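Product and Furniture Design, Year Two
Handout for session 10: Proportion, joints and the first prototype

Read this before you come in, please, and bring your own drawings with you. It covers most of what I said last time about the side table project and some things I forgot to say, mainly to do with rails.
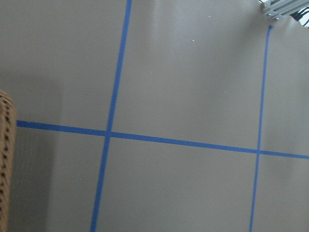

Geetha Kartha
Tutor in furniture design, Stitthorpe

So, where had we got to? You've all got a sketch you like. Some of you have got a sketch you like far too much (Darius, I'm looking at you and those legs). The next stage is the one where the thing has to stand up, and I find it the most enjoyable part of the whole job, even though it's the part where I lose the most sleep.

I'm going to use my own table as the worked case again, the one I drew for Stoica. The brief was two lines long. They wanted a low table for a small living room, and it had to go in a flat box. No word about style or colour, which sounds like freedom and is a bit of a nightmare, because you don't know what they hate until you show it to them.

Starting with the top

I always start with the top and work down. Other people start with the legs and get lovely results. Octavian Sârbu, who taught me, used to begin with the floor: he'd draw the footprint first, four little dots, and wouldn't draw anything else until he was happy with where they sat. Try both ways this week and see which one your hand prefers.

My first top was 800 mm by 700 mm. On paper it looked calm and generous. Then I cut it out of card, put it on two boxes in my front room and hated it straight away! It was so close to being square that it looked like a square somebody had got wrong. If you're going to have a rectangle, let it be a proper rectangle. I kept the 800 and brought the other side in bit by bit with a craft knife until I stopped noticing it. I'd urge you to do the same with card, full size, before you so much as open the drawing software. On a screen everything is the size of your hand and everything looks elegant.

Thickness next. The top is 21 mm, and I had a long argument about this with the workshop. They wanted thicker, for stiffness. I wanted it to look thinner than it was. What we did was bevel the underside all the way round, so that the edge you see from a chair is much slimmer than the board itself. It's an old trick and it's in half the tables you've ever eaten at. Go home and run your fingers under the edge of yours.

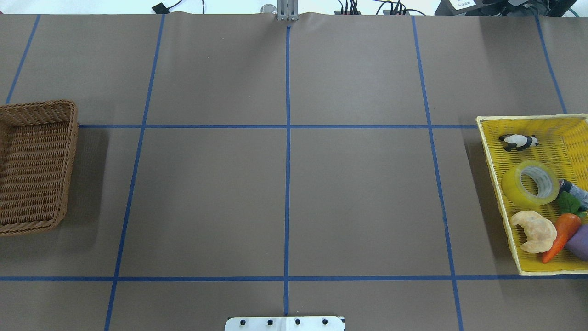

Tabletop with blue tape lines, a brown wicker basket to the left and a yellow woven basket to the right.

Rails, and why I was wrong about them

My early drawings had no rails at all. Four legs, straight into the top, very clean. I'd seen a café table done like that in Privville and thought, well, if they can do it so can I. What I hadn't looked at was the great lump of steel plate hidden under theirs.

A leg fixed only at its top end is a lever. Somebody leans on the table, or shoves it with a hip while carrying the washing, and all of that push ends up in one small joint. Rails spread it out. They also stop a wide wooden top from cupping, provided you let the wood move across its width. Please, please use slotted holes or buttons for that and don't just glue the lot solid. Wood gets wider and narrower with the seasons whether you've allowed for it or not, and a solid top glued hard to its rails in November can split by spring.

The depth of the rail is where looks and strength start squabbling. A deep rail is strong and makes the table look heavy, and it bangs your knees too, though with a low table that matters less. A shallow one looks light and wobbles. I went through five depths on the Stoica table, all in scrap pine clamped on with no glue, and the one I chose was the second shallowest. I then set it well back from the edge so that it sits in shadow. You know it's there if you crouch. From standing height it just about disappears, and the top seems to float a little, which was what I'd been after with the no-rail version in the first place.
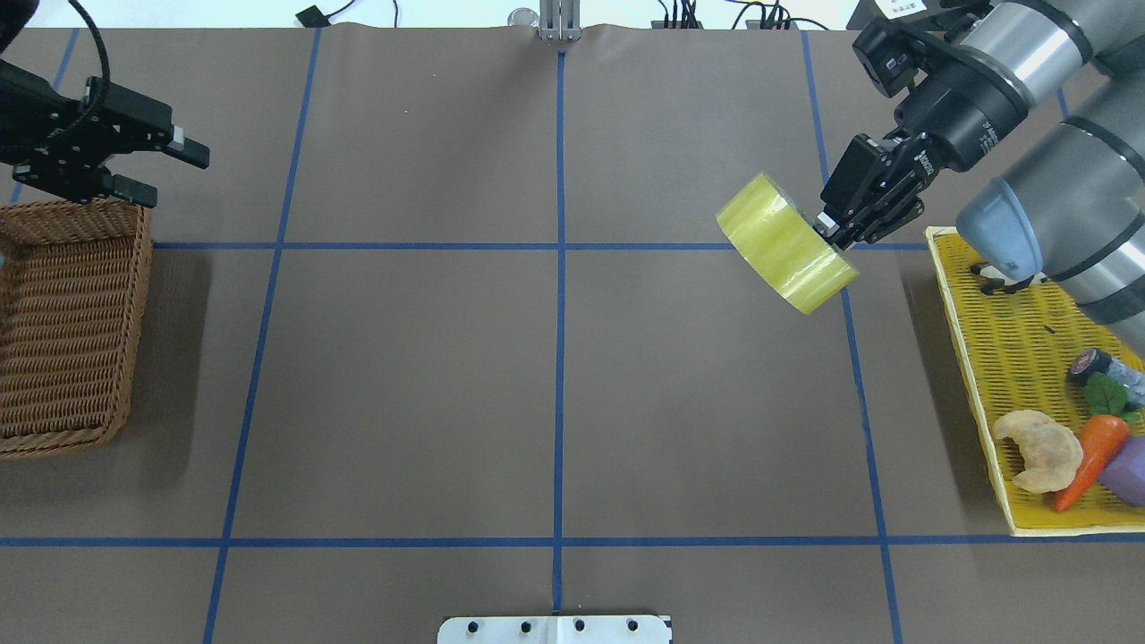 Once the rails were settled the legs nearly drew themselves. I tapered them on the two inside faces only and left the outside faces straight. If you taper all four sides the leg starts to look as though it's leaning inwards, a bit knock-kneed, and the eye picks it up from right across a room. Smaranda Avram has a lovely set of tapered legs in the workshop store, some on two faces and some on four, so do go and hold them up next to each other. Put them back in the right order afterwards or I'll hear about it.

The flat box changed things as well. The legs had to come off, and they had to go back on in the hands of somebody who's tired and hasn't read the leaflet. We used a corner bracket from Cliser on the first prototype, with one bolt per leg. It went together beautifully. It also let the leg twist ever so slightly as you tightened it, so you ended up with four legs each facing their own way, like people at a bus stop. The second prototype had a little shoulder cut into the leg that locks against the ends of the rails. Same bracket, same bolt, no twist. That shoulder cost us extra machining and I had to fight for it, and I'd fight for it again.

A word about prototypes

Make the first one ugly. I mean it. Use whatever's in the offcuts bin, leave your pencil marks on, screw straight through the face if that's quicker. The moment a prototype looks nice you'll stop wanting to saw bits off it, and sawing bits off is the whole use of it. I write the changes directly on the wood in thick pencil, so the prototype ends up being its own notebook. Mine for this table has "too fat", "too fat still" and "ask Oddur" written down one leg.

(Oddur Ravn is the maker, for those who missed the visit. He's happy to answer questions if you send him a proper drawing with dimensions on it. He isn't happy to answer "do you think this would work?" with a photo of a napkin.)

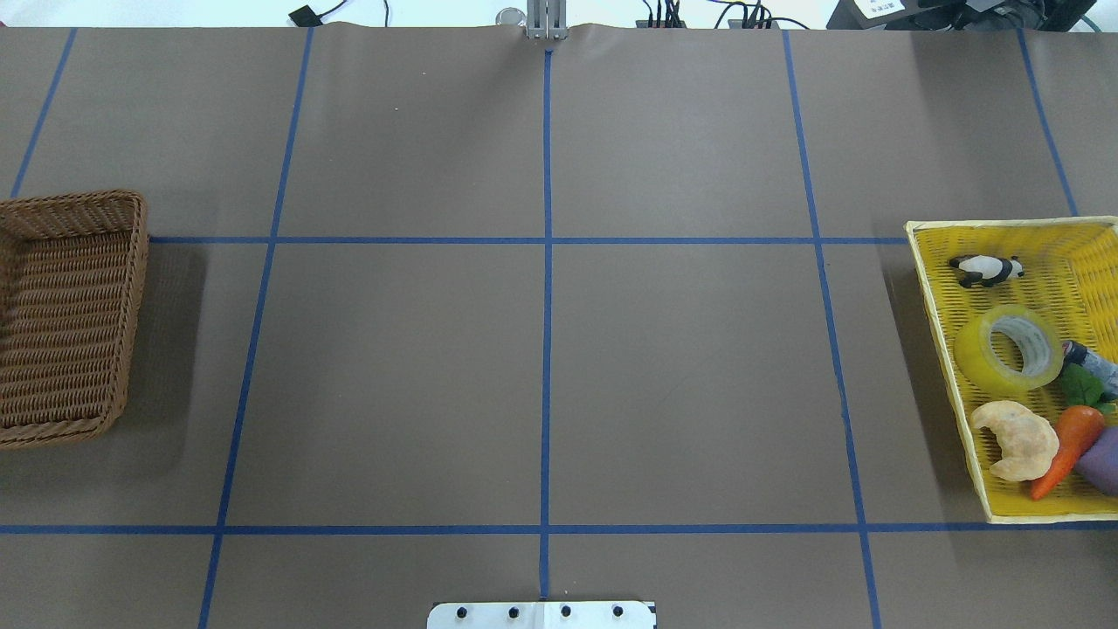

Blue masking tape on a paper-covered table, clear across the middle.

Live with it for a bit, too. I had my second prototype beside the sofa for a month and it taught me that the corners were too sharp for bare shins, and that a mug put down near the edge made me nervous. Neither of those shows up on a drawing. I rounded the corners in plan, only a little, and added nothing to stop the mug. A raised lip would've spoiled the top, and I've decided people can look after their own tea.

What I'd like from you next time

A full-size top in card, cut out, with your rejected sizes pencilled on it.
One leg in scrap timber, tapered or not, with the joint you're planning at the top end.
A side view at 1:5 showing the rail, the overhang and the thickness of the top. Draw the edge detail separately at full size.
One line saying how the table comes apart, if it does.

If your joint doesn't work, bring it anyway. I'd much sooner see a bad joint you've cut than a perfect one you've only rendered, and we'll have the bench and the clamps out all morning.

A few of you asked whether you can do metal legs. Yes, but see Smaranda about welding time before you commit, as the slots fill up quickly at this end of term. And if you're bending tube, draw the real bend radius, the one the former in the workshop will give you. Last year we had three drawings with corners no tube on earth would go round.

Reading is the chapter on joints photocopied last time. Spare copies are in the tray by my door.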